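Back on the Wall

Wallpaper is having a very good year, and the small towns got there first

The stairs up to Semaan are so narrow that customers have to take turns, and on the morning I visited there were people waiting on both ends. They had come for wallpaper. Some had paint chips, one had a sofa cushion under her arm, and a man in work boots wanted a print with herons on it because his grandmother's hallway in Julimcombe had herons, and he had finally bought a hallway of his own.

I grew up in the years when everybody was tearing the stuff down. My parents spent a whole August with a rented steamer and a putty knife, peeling off brown flowers, then silver stripes under the brown flowers, then a scrap of sailing ships that I loved and was allowed to keep. After that it was cream paint for as long as I lived at home. So I can't pretend to be neutral here. I walked into that shop and wanted all of it!

Semaan keeps 1,298 patterns in sample books, on shelves that run right around the room and over the door. You can sit with them for as long as you like. Bilal Geagea, who owns the place, pulls books down before you've quite said what you're after. He is 62 and learned paperhanging from an uncle who would not let him touch a seam for his first two years. He mixed paste. He carried the table. He held the far end of the sheet.

"You learn a lot holding the far end," he told me. "You see where it wants to go."

He still hangs paper himself when a job interests him, and the jobs have gotten interesting. The old orders were for a bedroom or a dining room, four walls and a border. Now people bring him the inside of a closet, the risers of a staircase, a pantry, a ceiling. He has lined the backs of bookcases and a dollhouse with seven rooms, each in a different print. Small spaces take big patterns beautifully, and that's the part that has won over so many people who would never dare paper a living room.
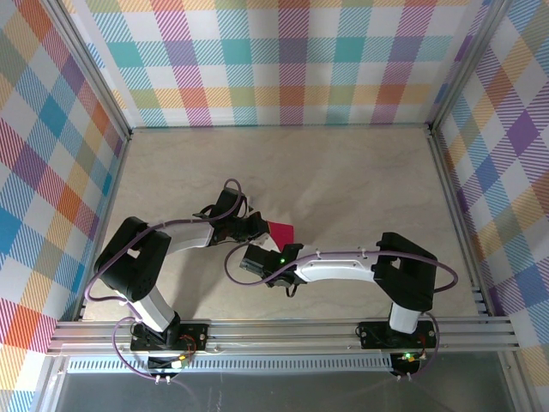
Leen Qudah would start even smaller than that. Her advice was to forget the walls for now and paper the bottom of a drawer, since the mistakes you make in a drawer are the same ones you'd make in a dining room and they cost you one sheet. She had done a whole dresser before she bought her first full roll, and she said the corners on the last drawer were the first ones she was proud of.

I took that home with me and did three drawers in a weekend. My corners are not there yet.

The paper itself has changed, too. Much of what Semaan sells is made on a non-woven backing, so you brush the paste on the wall and lay the dry sheet into it, with no soaking and no folding. It comes off in whole strips when you get tired of it. Geagea is happy to sell it and a little sad about it, I think. He keeps a bucket of old-style paste going in the back room and showed me how to "book" a sheet, folding the pasted sides in on themselves so the paper can relax before it goes up. He does it in one easy motion, like closing a newspaper. 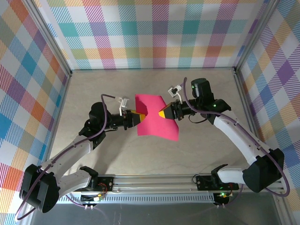
Pattern matching is where most beginners lose heart, and plaid is the pattern they ask about most. Florals forgive you. A leaf can be a hair off and no one will ever find it, but a plaid has straight lines running both ways, and any drift shows up at the seam. Geagea's answer is to buy extra and to look hard at your corners, which are hardly ever square. He also tells people to think about what will sit in front of it. Plaid walls around a plain, light beige tabletop look cheerful and settled, and even something as loud as a bright pink sheet of paper can hold its own against them. Put a flowered tablecloth in the same spot and you'd want to lie down.

The people who make the prints are having as much fun as the people who hang them. Suha Twal and Touran Vahidi run Urkeo out of a former bakery with good north light and a floor that slopes toward the old ovens. They print by hand, one block at a time, and a single roll of their fig pattern takes 15 blocks. I watched them do the green. They work from opposite sides of the table without talking much, and every so often one of them taps the edge and they both stop to check the registration.

Their newest design came from a torn piece of kitchen paper that a customer mailed them, stained with what Twal is sure was gravy. They redrew the teapots and left out the gravy. It's called Bodus, after the customer's street, and I have ordered enough for the back of my pantry door.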